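Notebook, April, morning, continued from the previous page

Cold pad-batch trial, second round. Same cotton as before, the plain weave from Bakker, desized by us. Marijke Michiels cut the pieces yesterday evening so I could start early. I write down everything also for Ailbhe, who takes over the bath when I am away.

Recipe as in round one, only the salt is changed. The blue is weighed at 4 g per liter. The first time I weighed it on the small balance and it was drifting, so today I used the big one in the back room and waited until the number stood still. I recommend this to everybody. The small balance should go for calibration, I have put a note on it.

Water: from the tap, filtered. I measured hardness with the strips and I got the same color as last month, between the second and the third field. The strips are old. If somebody orders from Skakero, please add a new pack.

9:20 - piece A in the bath. Liquor 700 ml, stirred by hand with the glass rod. I did not use the magnetic stirrer, the cloth wraps itself on the bar and then one side gets darker. We had this in round one and lost two pieces.

9:45 - piece A out, squeezed through the rollers two times. The pressure wheel on the Fallia padder is still at the mark which Ailbhe made with the red pencil. Please do not move it until the round is finished. Pick-up was 62 percent by weight, a little lower than I wanted. I think the cloth was drier than last time, the heating in the store room was on the whole night.

Pieces B and C were done the same way, one after the other. For C I forgot to start the timer and took the time from the wall clock, so it can be wrong by one minute or even two. I mark it here so that we don't believe too much in C if it looks different from the others.

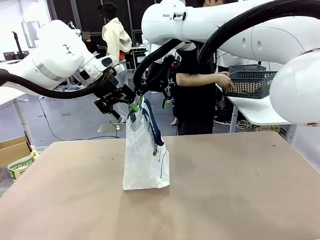
All three pieces are now rolled, wrapped in film and turned on the slow rack. Temperature at the rack is 33 degrees at the top shelf. I did not measure at the bottom. In round one we left them until the next morning, and I want to keep it the same.

Question for Marijke: was the cotton washed one time or two times after desizing? On the label it is written only "washed". Piece B took the water slower at one corner, I saw it when I put a drop on it before the bath. If there is still size in it, we will get a pale corner and then we will search for the mistake in the recipe, where there is none.

11:30 - Ailbhe came by and we discussed the salt. She thinks that the Pultard leaflet is made for exhaust dyeing, and the salt amount there has no meaning for our method. I read it again and she is probably right, the table is under the heading for exhaust, I did not notice this before. So for round three I would make one piece completely without salt and one as today, and nothing else changed. She agrees. We need about two meters more of the cloth for this.

She also asked why we don't use the ready mixed alkali. My answer was the price, but I must confess I never calculated it. To do.

Afternoon: cleaning. The rollers got a blue line again on the left end - it comes off with warm water and a little detergent, but only if you do it immediately. The trough I rinsed until the water was clear. Rinse water goes in the gray drum, not in the sink. The drum is more than half full, someone should call for the pick-up before the next round.

15:10 - looked at the rolls without opening them. The film on A was loose on one side and I taped it again. Small drops inside on the film, same on all three, so I don't worry. In round one I wrote that the drops left spots on the outer layer, therefore tomorrow I will cut away the outer turn of each roll before I measure the color.

For tomorrow:
unroll, cold rinse, then hot rinse, then soap at the boil
one strip from the middle and one from the edge of each piece, for rubbing test
mark the strips with thread, the pen disappeared in the soap last time
ask Marijke about the washing
measure temperature also at the bottom shelf

Gloves size M are finished. I used L today and they are too big for the small beakers.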